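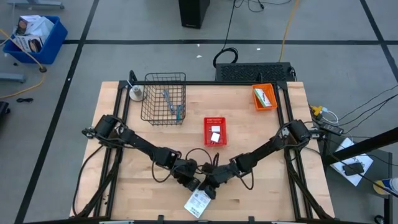

Who checks the checklist?

Nandi Ntuli has read plenty of safety rules for robot benches, and she doesn't think much of most of them. "They get written by people who want a signature," she says. "Did you look at the arms, yes or no. Everyone ticks yes."

The bench we talked beside at Jikside has two arms that reach in toward each other, with baskets and a tray set out behind the grippers. Ntuli pointed to the black cables between the grippers first. "Show me the line in the Stistham guide that covers that. There are 53 items and cables get half of one. It says they should be 'tidy.' Tidy to who?"

She did try the guide. Over one October her group filed 403 forms under it, and 45 had a comment written in. The rest were ticks. I asked if that might mean things were fine. "It might. I can't tell from a tick, and neither can you."

Her colleague Xolani Cele is kinder. He likes having a fixed order for starting up, and he says new people ask better questions with a sheet in hand. Ntuli gives him that much. She would keep the stop test and the rule about hands off the table while the arms have power, and drop nearly everything else until someone can say what it prevents.

Has she told Stistham? "Twice. They sent me a form."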